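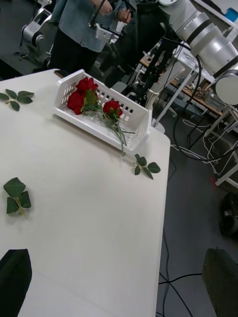
Cut flower importers face new fumigation and labelling rules

19 March 2021

Importers of cut roses will have to show that every consignment has been treated for live insects before it leaves the country of origin, under revised conditions published by the Laltier Plant Health Office.

The conditions apply to all fresh cut roses entering through the port and airport at Laltier. They replace an interim arrangement under which treatment could be carried out either before export or on arrival. On-arrival fumigation will remain available only where an inspector finds pests in a consignment that already holds a valid treatment certificate.

Mites, thrips and aphids are the main organisms covered. The office said it had continued to find live thrips in the folded outer petals and on the undersides of leaves, where they are difficult to detect at normal inspection speed. Stems with foliage attached will therefore be sampled separately from stripped stems.

Sampling rates have also changed. Inspectors will examine 300 stems from each consignment of 3,000 or more. Consignments of 2,000 stems or fewer will be examined at the discretion of the inspecting officer. Stems selected for examination are shaken over a white surface, and any material that falls is checked under magnification. Detached leaves are kept with the sample and count as part of it.

Roses must also be treated so that they cannot be propagated. The approved method is immersion of the stems in a herbicide solution to a set depth for a set time, with both values recorded on the certificate. Growers who use a different method may apply to have it assessed, but must stop using it for this market until a decision is made.

Each carton will need a label showing the grower's registration code, the date of treatment and the variety. Codes written by hand will no longer be accepted. Cartons that hold more than one variety must list all of them on the same end panel.

Grerevo, a wholesaler that supplies florists across the region, said the labelling change would be the more costly part of the package for its suppliers, as many of the smaller farms pack mixed cartons by hand. The company said it expected some suppliers to move to single-variety cartons before the rules take effect.

Tóth, which operates a cold store next to the airport, said it had set aside a separate bay for consignments held for re-treatment. The bay will be kept at 6 degrees. Storage charges for held goods will be payable by the importer.

The Ratach flower market said it did not expect a shortage. Locally grown roses make up a larger share of its trade in the warmer months, and the market's colour-coded lot tags already carry most of the information required.

The conditions take effect in November. Consignments certified under the interim arrangement before then will be accepted if they arrive within the period printed on the certificate. Import permits already issued do not need to be replaced, although the office will add the new conditions when each permit is renewed.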